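Manipulation Software Group – Minutes, October

Chair: Precious Sarmiento

1. Minutes of the last meeting
Accepted with one correction. The Illmont planner branch was merged before the review, and the minutes had it the other way round.

2. Two-arm planning
The Widoritz scheduler still locks the whole table when either arm is moving. Precious wants the lock reduced to the taped square, so that one arm can close on its cube while the other is still approaching. Catacutan will send a patch. Planning time is to stay under 700 ms per move.

Fixed view of both arms, and a wrist view with the gripper open:

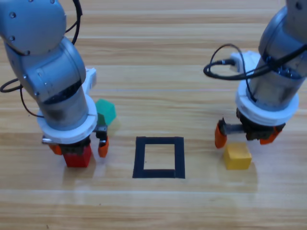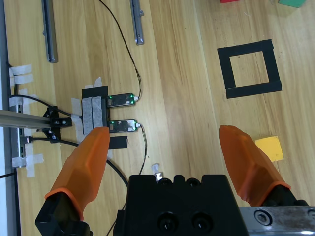 3. Perception
The Cladham detector was run on 83 logged attempts and missed a cube in 11 of them. Most misses were on green when a wrist blocked the fixed view. Agreed to fuse the wrist stream before the grasp call – the fixed view stays as the source for the square. Timestamps between the two streams still drift and need fixing first.

4. Tooling
The log viewer takes more than 8 minutes to open a long session. Index files will be written at record time. Old logs will not be converted.

5. Actions
Catacutan: lock patch, with a test for both arms requesting the square.
Precious: timestamp drift, then the fusion branch.
Release of the Illmont branch is held until both are in.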